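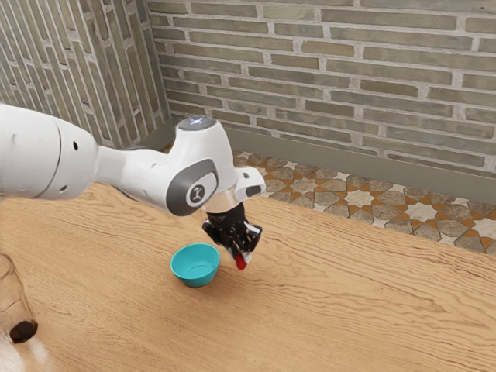 **Should tomatoes go in the fridge?** Leave them on the counter until they're ripe, then put them in the fridge if you can't eat them in the next day or two, and take them out a good while before dinner.

That's where I ended up, anyway. When I started this project in April I was a hundred percent counter person. My mom keeps tomatoes on the windowsill, my grandmother kept tomatoes on the windowsill, and the first time I saw my roommate open the crisper drawer and pull out a cold tomato I made a face she still brings up. So when our food science instructor, Colette Charpentier, told us to pick a kitchen habit and test it, I picked the one I was sure I'd win.

We had a limit of 2000 words, which sounded like a lot until I started writing about tomatoes.

## What people do at home

I wanted to know how weird my roommate was. I made a short survey and left it up for two weeks on the Zultcombe student board, plus a paper version at the library desk for people who don't check the board (me, usually). I got 87 answers, and 39 of them said fridge. The rest were counter, windowsill, a bowl with the other fruit, and one person who wrote "I don't buy them, they're always bad," which I counted as its own category and then felt sad about.

The comments were the fun part! I asked why people did it their way, and almost everyone said some version of "that's how we did it at home." Hardly anyone mentioned taste. Fridge people talked about fruit flies and not wasting money. Counter people talked about it being *wrong* to chill a tomato, and a couple of them used capital letters.

I should have asked what kind of tomatoes they buy. Someone who only ever gets cherry tomatoes in a plastic box is probably having a pretty different experience from someone with a garden, and I can't separate them now. That's the biggest hole in the survey and I noticed it the day after I closed it.

## The tasting

I bought all the tomatoes at Pilidico, the grocery store across from the bus stop, in one trip, from one display. They were ordinary round red ones on the vine. I tried to pick ones that gave a little when I pressed them, and I got a look from the man stocking the onions, so I may not have been as thorough as I'd like.

I split them into three groups:

- **Counter:** out on the kitchen counter in our apartment, stem side down, away from the stove.
- **Fridge, served cold:** in the drawer, sliced right out of the fridge.
- **Fridge, warmed up:** same drawer, but moved to the counter the night before the tasting.

They all sat for four days. Stem side down is something my mom swears by (the idea is that the scar on top is where they lose water), and I did it for every group so it wouldn't matter either way.

I kept notes in Indico, the lab notebook app our department uses, and I'll say for anyone taking this class next year: write down the time you do things, every time. I have an entry that says "moved them" and I spent most of an evening trying to remember who "them" was.

My tasters were eight people from my section. Each one got a wedge from each group on a plain paper plate, with water and a cracker in between, and the plates were marked with symbols so they didn't know which was which. They could give each wedge up to 100 points for flavor, and then there was a line for comments.

The cold wedges were the problem. You can't really hide cold! People knew as soon as it touched their mouths, and a few said so out loud before I could stop them. So I don't fully trust the cold scores. If you already think cold tomatoes are bad and then you bite into a cold tomato, you're going to write down what you already think. I would have.

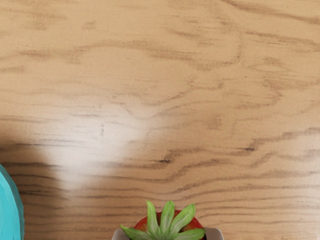 The other two groups are where it got interesting, and where I started to lose my own argument. The counter tomatoes and the warmed-up fridge tomatoes came out so close that I wouldn't call a winner. Half the tasters liked one better, half liked the other, and the comments didn't line up at all. One person called the counter wedge "sweeter but kind of mushy." Somebody else used the word "mushy" for the fridge one. My roommate was very pleased.

The cold group came in last with everybody except one guy who said it was refreshing and asked if there were more.

## Why it might work that way

I read up on this afterward, which is the wrong order, but I'm glad I did because I'd have been tempted to peek at what I was supposed to find.

A lot of what we call tomato taste is smell. The fruit makes a bunch of aroma compounds, and cold slows that down. If a tomato isn't ripe yet and you chill it, you can more or less stall it out, and it may never get as good as it would have. That's the real case against the fridge and I think it's a strong one. Texture can go too, and you get that mealy thing where it feels like wet sand.

A ripe tomato is in a different spot. It's done ripening, so what it's doing on the counter is heading toward too soft. A few days in the fridge slows that down, and when you let it come back to room temperature some of the smell comes back with it. How much comes back seems to depend on how long it was in there and what variety it is, and the sources I read didn't totally agree with each other. My four days might be on the kind side. If I'd left them for two weeks I think the fridge groups would have done a lot worse.

Then there's your kitchen. Ours is cool, it faces north, and in April we still had the heat off most of the day. Somebody with a hot kitchen in August has a softer tomato by the second morning. I ran this whole thing by Yuan, who sits next to me and grew up helping at a produce stand, and Yuan's take was that people argue about the fridge because it's easier than admitting the tomato was picked too early. I put that in my notes and underlined it. I have no data on it at all.

## Things I'd change

I'd serve everything at the same temperature and drop the cold group completely, or else give it its own tasting. I'd use two kinds of tomato. I'd also slice closer to serving, since by the time the last two tasters sat down their wedges had been on the plate a while and were sitting in a little puddle.

I'd want more tasters too. Eight was who I could get without offering pizza, and offering pizza would have meant more tomatoes in everybody's mouth right before the test.

Colette's comment on my draft was that I'd spent too long on whether I was right and not enough on the spread of the scores, and she was correct about that. The scores jumped around a lot from person to person. One taster gave nearly everything a high number and another was clearly saving the top of the scale for a tomato that hasn't been grown yet. I could have asked people to rank the three wedges in order as well as score them, and that would have taken care of most of it.

## Where that leaves my kitchen

I still keep mine on the counter while they're firm. Once they're soft all over and I've got plans that don't involve a salad, they go in the drawer, and I try to remember to pull one out in the morning if I want it for dinner. I forget a lot, and then it goes into pasta sauce, where I can't tell the difference anyway.

I called my mom to tell her the results. She listened to all of it, asked how my other classes were going, and told me she had four on the windowsill right now.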